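Home Docs Hardware Data Changelog
Search this repository Go

# Meka hand-held gripper: setup and care

Covers unit 2, used for the Tasteo kitchen table recordings at Grerside. Maintained by Aicha Tazi. Last checked July 2022.

## Before a session

- Check the screws at the finger pivots. Snug is enough.
- Wipe the blue pads with a damp cloth and let them dry.
- Open and close the fingers 50 times. If one side lags, stop and see `docs/linkage.md`.

Thin items such as wooden skewers show pad wear first. Keep a few on the table and try one before recording. 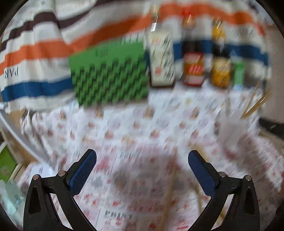

Do both pads have to be replaced together?

Replace them as a pair. A new pad against a worn one closes off center, and the calibration has to be redone anyway.

## Calibration

Run `calib_width.py` with the fingers fully open, then fully closed. Mahmoud El Khatib changed the file format in April; older files need `--legacy`.

## Data

2753 episodes, 49 of them flagged for a slipped pad. Flagged episodes are in `index.csv` with `pad_ok=0`. Spare pads are in the Grecu drawer.

Filed under: Grippers, Maintenance, Table Tasks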